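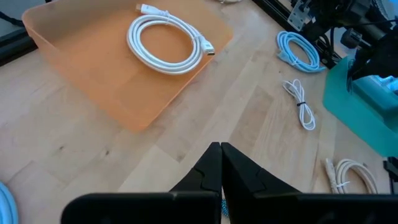
Pre-run check, cable sorting cell, software side
Monday, 7:40 am
By Leanne Cropper

Scope: control, perception, planner, logging. Hardware walkdown is Freya's sheet, not this one. Marks are OK / FIX / HOLD. HOLD means no autonomous motion until signed off.

1. CONTROL

1.1 E-stop drops both arms and the planner sees it. OK. Planner went to STOPPED, stayed there after reset, wanted a manual re-arm. Good.

1.2 Speed cap loaded from the cell config and not the default file. FIX. Left arm had the right cap, right arm was reading the default. Config path has a trailing space in it. Same thing as January. Please put a check in the loader.

1.3 Gripper force limit. OK at the low setting. Don't raise it for the braided ones, they grip fine.

1.4 Watchdog on dropped commands. Pulled the network for 3 seconds, arms held position, fault logged. OK.

1.5 Finger zero. Closed position reads slightly open on the left after restart. FIX, rerun homing before first pick. Not a hold.

2. PERCEPTION

2.1 Camera feeds live and time stamps agree. OK on wrist cams. Side cam lagging nearly 11 frames at startup then catches up. Added a wait to the launch script. Freya to confirm the wait is long enough on a cold boot.

2.2 Calibration file matches the current mount. OK. Hash matches the one in Nelau.

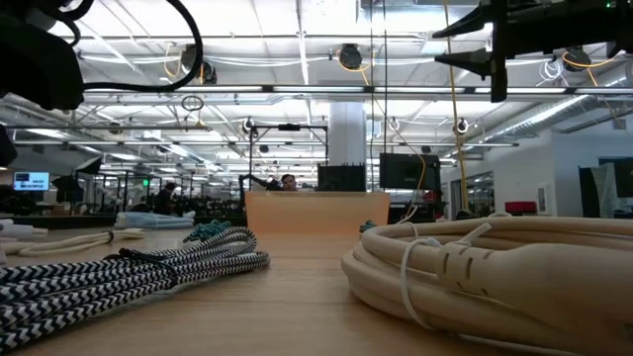
2.3 Person detection covers past the table and not only the tabletop. HOLD. Zone mask was cropped at the back rail when the Hemuna update went in. Anyone leaning in from the far side would not trip the slowdown until they are over the table. Put the old mask back, walk it with two people, then sign here. Do not run on the new mask.

2.4 Segmentation on thick coils. OK with comment. Big beige coil comes up as one object, fine, but the tie gets picked as a grasp point more often than I like. Tie is not a handle. Penalty weight needs to go up.

2.5 Look-alikes. White cable on pale wood still the worst case. Confidence drops, planner asks for a second look, second look usually sorts it. Leave as is, log the misses.

3. PLANNER

3.1 Collision model matches what is on the table. FIX. See below.

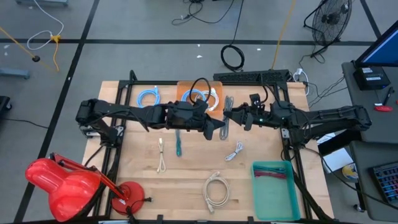 Item 3.1. Lamp, orange tray and teal bin all need to be in the collision model.

Lamp was missing from the model completly. Base sits at the front edge and the shade is well above the table, so a low path check passes and a high one would not. Added as two shapes, base and a fat cylinder for the shade and arm. Anybody who moves the lamp re-runs the scene scan. No eyeballing.

3.2 Two-arm reservation. Both arms asked for the middle of the table, right arm waited. OK. Tried it 3 times with the order swapped, same result.

3.3 Cable hanging off the gripper. Planner assumes the held thing is short. It isn't. Set the held object margin to "long" for all cable tasks, it was only set for one. FIX, done, needs a second person to look at the diff.

3.4 Floor. Not in the model and shouldn't be, but keep cords out of the walkway when someone is at the side desk restarting things. Passing to Freya.

3.5 Abort mid-carry. Arm stops, keeps hold, does not open. OK. Release only by operator from the Lockwood panel.

4. TOOLING AND LOGS

4.1 Disk space before recording. OK.

4.2 Run label filled in. FIX. Half of Friday's runs say "test". The launcher should refuse a blank or a "test".

4.3 Layout reset. Cables spread with a gap between them before the first pick, bin in its place, scan, then start.

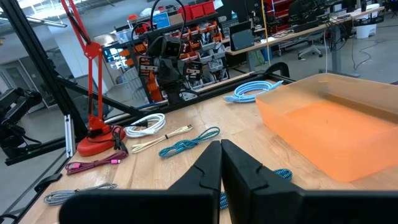
If the scan count and the count on the operator sheet disagree, stop and rescan. Don't type over the number. A cable sitting under the fingers at scan time gets dropped from the list about as often as it gets kept, so back the arm off to home first. Home pose is in the Plondard menu, second entry, the one without the underscore.

4.4 Replay of last fault opens in the viewer. OK. Slow but opens.

4.5 Versions written down. Control and perception yes, planner no, somebody had local edits. Commit or stash them please.

STATUS: HOLD on 2.3. Rest can be cleared the same day. Jogging by hand at reduced speed is allowed with one person on the stop.

Comments from F. Pearce: 2.1 wait is too short on cold boot, doubled it. 3.3 diff looked at, fine. 1.2 loader check is on my list, not before lunch. Old mask is back in for 2.3 but not walked yet, need a second body. Leaving the hold on untill then.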